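06/05/2019

Started on the front room after breakfast. The plan was to clear the round table, empty the bin and get the floor visible again before Honeylyn comes to collect the folding chairs. I allowed an hour, which was low.

Sorting rules as agreed with Soledad in February: paper and card to one side, plastic to the other, foil with the metal if it is clean, everything else in the bin. The rules work for newspapers. They work less well for confectionery. A wrapper that is paper outside and foil inside belongs to no category the city recognizes, and I have stopped trying to peel them. They go in the bin.

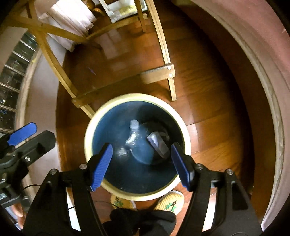 The bottle problem is one of volume. A plastic bottle with its cap on holds its air and takes up the space of a dozen wrappers. Cap off, flatten, cap back on is the correct sequence. Cartons should be opened at both ends and folded flat. Arash does neither and then reports that the bin is full.

Cream rim and navy inside is a reasonable choice for a bin, as the dark part hides most marks. The drawback is weight. I move it with both hands and set it down slowly on account of the parquet, which already has one dent near the door from Sebastian's toolbox. Slippers are a poor idea for this work but I wore them. 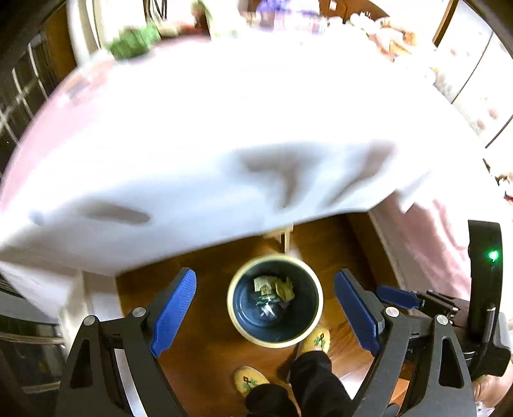 Wrappers crumpled by hand open up again by themselves within a few minutes. Folding in thirds and tucking the end in holds better, at the cost of time. I timed one batch of 16 and concluded that crumpling wins unless the bag is nearly full.

The table was the slow part. Haruna had asked me to keep one side of the pistachio chocolate box so she could find the same kind again – 56% cocoa, green band at the bottom.

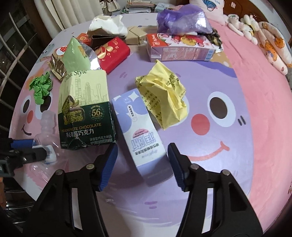 Card from gift boxes I keep if the corners are square. Aileen uses them for seed packets and has asked for anything with a proper lid. The rest gets flattened and tied.

Still to do: wipe the table, check under the radiator, buy string. Six chairs to bring up from the basement before Honeylyn gets here.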